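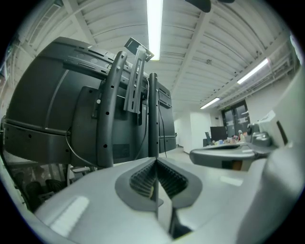 显示器背面，下沿有一排排小圆孔

入冬前检查家里的取暖设备

每年天气转凉，暖气片不热、电暖器有异味的问题就集中冒出来。下面几项在家就能做，工具只要一把排气钥匙、一块干布和一台带软毛刷头的吸尘器。

暖气片排气

上半截凉、下半截热，多半是里面积了空气。先关掉循环泵，等暖气片凉下来，在排气阀下面垫一块旧毛巾，再放一个小碗。钥匙插进去逆时针转半圈，听到嘶嘶声就停住，不要继续拧。等流出来的水连成一股、不再夹气泡，马上拧紧。多层住宅从最低一层开始排，最后排顶层。

排完以后看一眼锅炉压力表。冷态压力以锅炉说明书为准，偏低就补水，补到位后把补水阀关严。我家的老Plisance锅炉补水阀在机身底部左侧，手感很紧，关的时候容易以为已经到头，其实还差一点。压力如果过两天又掉下去，说明系统有漏点，先查各个阀门接头，再查地漏附近的管子。

下半截凉、上半截热则是另一回事，一般是底部积了泥渣，排气没有用，需要拆下来冲洗或者请人做系统清洗。

温控阀卡住

夏天一直关着的温控阀，阀芯容易粘住。把阀头旋下来，会看到一根细小的金属顶针。用木块的平面轻轻往下压，松手后应当自己弹回来。压不动就在顶针根部滴一点硅油，隔一会儿再试。不要用钳子往外拔，拔出来会喷水。家住山坡上的Joaquim Abreu来信说，他从四月停暖以后把所有温控阀都开到最大，到秋天一个也没卡。这个办法不花钱，可以照做。

电暖器除尘

拔掉插头，等机器完全凉透。用软毛刷头吸进风口和出风口，再用干布擦外壳。对流式电暖器的灰大多积在底部，要横放下来吸。Remex的小型暖风机后面有一片可以抽出的滤网，用温水冲洗，彻底晾干再装回去。第一次开机有点焦味，通风开十几分钟应该散掉；散不掉，或者插头发烫，就停用。

电暖器直接插墙上的插座，不接拖线板。窗帘、衣物和被子离机器至少一米。

壁炉和烟道

烧木柴的壁炉，每个采暖季开始前请人清一次烟道。自己能做的是清炉灰和检查炉门密封绳。夹一张纸条关上炉门，能轻易抽出来，密封绳就该换了。旧绳撕掉以后，把槽里的残胶刮干净，涂上耐高温胶，新绳顺着槽按进去，不要拉长。我用的是Ketilsson的8毫米绳，买之前先量槽宽。胶干之前炉门保持关闭。

炉灰要装进带盖的金属桶，放在室外，凉透再倒。玻璃上的黑垢用湿报纸蘸一点细炉灰就能擦掉。

门窗漏风

风大的日子，拿一根点着的线香沿窗框慢慢走一圈，烟往哪边偏，哪里就漏。密封条先贴合页一侧，贴之前用酒精擦一遍框。去年我买了一卷Drikomer的自粘条，花了58元，贴完两扇阳台门还剩下将近一半。

一氧化碳报警器

按一下测试键，声音不响就换电池；换了还不响，整台更换。背面印有有效期，过期的也要换。凡是家里有燃气锅炉或壁炉的，卧室那一层也装一台。

更新于2024-10-13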